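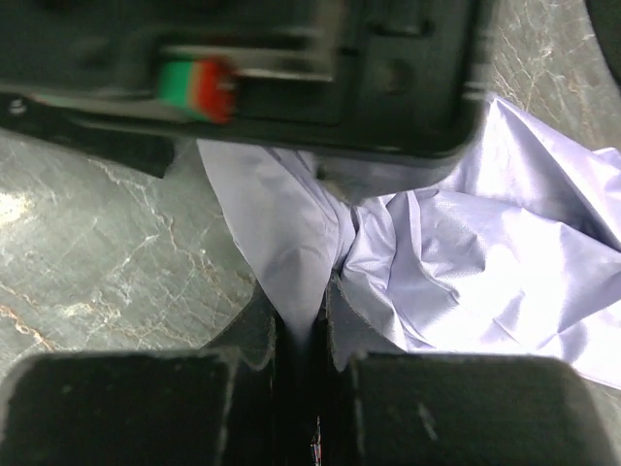

Unit 6: How a Coalition Falls Apart

Okay, this is the one I look forward to all term! Last time we built a government in Gonden (our made-up republic with the badly drawn map), and now we get to watch it wobble. Bring your seat chart from Unit 5, you'll need it.

Confidence votes first. A government in a parliamentary system stays in office as long as it can win one, and that's a lower bar than people think. It doesn't have to be liked. In the Gonden packet the cabinet has 53 seats out of 104, so the loss of 2 members leaves it one short of a majority. Work that through on paper before you read on.

Junior partners

I spend a lot of time on the small party because that's where the fun is. Asau holds just a handful of seats and two ministries, and it can bring the whole thing down. But would it? If it walks out, it faces the voters as the party that walked out. Read Triantafyllou's chapter on exit costs (Zoi Triantafyllou, in your reader, the long one, sorry) and mark every place she mentions timing.

Snap elections

Who gets to call one? Sometimes the prime minister, sometimes the president, sometimes parliament itself. Check the Gonden constitution, article 6, and watch the word "may."

For the seminar: the Mundard district was decided by 3,502 votes. Write up to a page on whether its member, Kourkoulas, should back a snap election in July. Pick a side, please!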